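Evodthorpe Community Forum > House and Home > Laundry
Thread: Towels gone stiff since we moved here

shek_lane
We moved to Evodthorpe in April and every towel we own has gone like cardboard. They were fine at the old place. Same machine, same powder, same line drying. I put in more softener and if anything they're worse. Do I need new towels or is it the water?

pegbag
Water. It's very hard on this side of town. Stop the softener altogether, it coats the loops and they stop soaking anything up. Wash at 40 with half the powder you're using now and give the drum some room.

Morrow52
Half the powder is bad advice in hard water. You need more, not less, or the limescale stays in the cloth. The packet has a chart on the back with soft, medium and hard. Use the hard column.

pegbag
I've lived here longer than most and I use half. Mine are fine.

Morrow52
Do you have a water softener fitted?

pegbag
Yes, under the sink.

Morrow52
Well then.

Hiu-tung Tsai
I did the linen at a guest house for years, so a few things from that.

Morrow52 is right about the powder if you have no softener fitted. pegbag is right about fabric softener, leave it out. For towels that have already gone hard, do one wash at 60 with nothing in it but a cup of soda crystals, then an extra rinse. Shake each towel hard before you hang it, holding the short end, and again when it comes in. That lifts the pile more than any product does.

Look at the borders too. The flat woven part often shrinks more than the rest and the towel goes wavy at the ends. Pull it straight while it's damp. Mine are beige ones, with a key pattern in the band that you can see in the second picture:
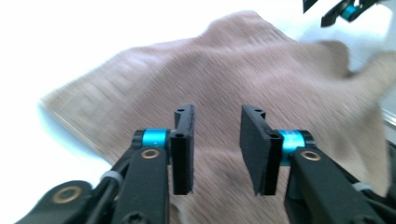
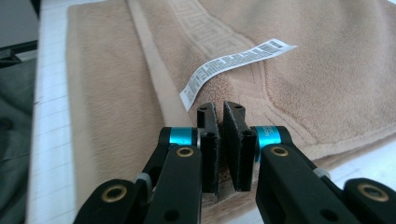 If they've been washed hot for years and the loops have worn thin, no amount of soda will bring them back. Then it's floor cloths. When you do buy again, look for 500 on the label (that's grams per square metre). Heavier than that takes for ever on a line, and the thin ones go scratchy first.

shek_lane
Thanks, that's very clear. No softener fitted here. Can I use white vinegar instead of soda crystals? I've got plenty in.

Hiu-tung Tsai
In the rinse, a small amount now and then. Not in the same wash as the soda, they cancel each other out.

kettlefur
I wouldn't use vinegar at all. Our door seal perished and the repair man from Drekico blamed it. He might have been wrong, but it was a dear repair and I haven't used it since.

pegbag
I've used vinegar for years and the seal is the original one. Depends how much you pour in.

Dunnet_R
Has no one said tumble dryer? Ten minutes on low and then the line. Ours come out soft even in winter.

Morrow52
Not everyone has one - or wants to pay to run it.

shek_lane
We've got an old Sonov that came with the house but I haven't tried it yet. Did the soda wash this morning on two hand towels and they're on the line now. Will do the bath sheets next if those come in all right.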